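Help us teach a robot arm to use a play kitchen (paid, summer, on site at Pullow)

Hi, I'm Radu Pop and I run the demonstration sessions for the Rencombe project. I'm looking for people to drive our arm through small kitchen chores while we record every move.

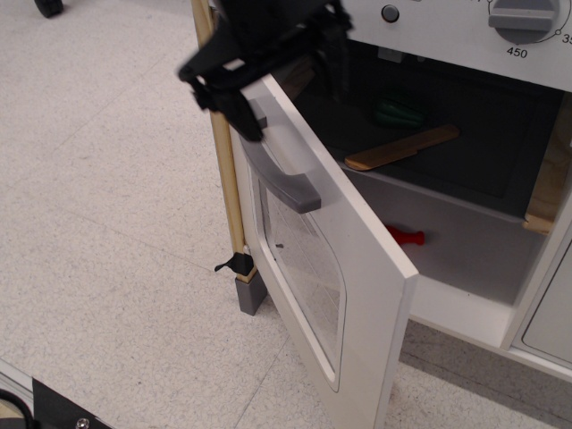
What you'd be doing

You sit at the controls and steer the gripper by hand. One task might be opening the toy oven and taking out the wooden knife, another might be closing the door again or turning the knob. Each try gets saved, good or bad, and our learning system trains on the lot. We need 200 clean examples of each task and we're at 73 for the oven door, so there's plenty left to do!

A session lasts 3 hours with a proper break in the middle (there's coffee, and it's decent). Most people feel clumsy for the first 20 minutes and then settle in – I dropped the toy vegetables more times than I'd like to admit when I started.

Who I'm hoping to hear from

Anyone 18 or over who can sit still and stay patient with a slow machine. You don't need to code. Gamers tend to pick it up fast, but so did a retired piano tuner. Left-handed folks, please apply, as nearly all our examples so far come from right-handers. Glasses are fine.

Pay and how to apply

We pay by the hour, training included, and cover your bus fare. Sessions start in May, mornings or afternoons. Send me a couple of lines about yourself through the Pullow contact page, put "Rencombe driver" in the subject, and tell me which half of the day suits you. I answer everyone myself, usually after 4 p.m. when the arm is parked.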